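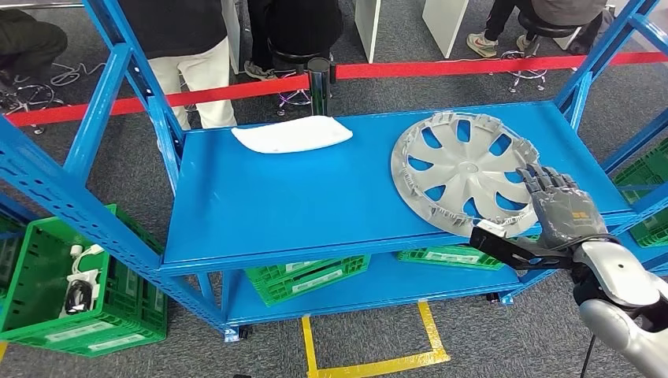
Load rating on slotted-angle shelving after adding casters

slotted_angle
Posted 2018-05-01
I have six bays of Ornden slotted-angle shelving in a storage building. The plate on each bay says 273 kg per shelf, evenly distributed, feet bolted to the slab. I want to put swivel casters on two of the bays so they can be pulled out for sweeping. Does the shelf rating still apply? The Ornden sheet says nothing about casters.

torque_table
The shelf rating covers the shelf panel and its clips. It tells you nothing about the casters or the stem sockets. Add up the whole load, including the empty weight of the bay, and divide by three, not four. On an uneven floor one wheel is often unloaded.

millrun
Dividing by three is standard for the casters, agreed. I would also derate the shelf. A fixed bay sees static load. A rolling bay crosses a floor joint and every bolt takes the shock. I use 60 percent of the plate value for anything that moves.

torque_table
60 percent of what, though? If the limit is the panel in bending, a small bump at walking speed does not cost you 40 percent. The joint between upright and shelf is the weak point, and that is a racking problem. Fit diagonal braces on the back and both ends and it mostly goes away.

millrun
Braces help with sway. They do nothing for a clip that lifts out of its slot when the shelf bounces. I have replaced enough bent clips at the Hekside warehouse to keep my number.

slotted_angle
Mine are bolted, no clips. Braces on the back only at present. Total load per bay is 407 kg, most of it on the bottom shelf.

torque_table
Then 407 plus the bay itself, over three. Pick the next caster size up from that. Keep the heavy items low, as you have them. Add end braces before you move anything.

bay_nine
Check the stem type too. Pons casters have a threaded stem and need a plate welded or bolted into the foot of the upright. Honent makes an expanding stem, but it is meant for square tube and will not grip in open angle. I tried it. It worked loose in January and the upright dropped onto the floor.

millrun
Seconded on the plate. Use lock nuts, and get total-lock brakes on at least two wheels. A brake that only stops the wheel still lets the caster swivel.

slotted_angle
Bolt-in plates ordered, with end braces for both bays. I will load them to 60 percent first and check the bolts after a week.

torque_table
Fine. I still think 60 is low for a bolted frame.

millrun
It costs him nothing to start there.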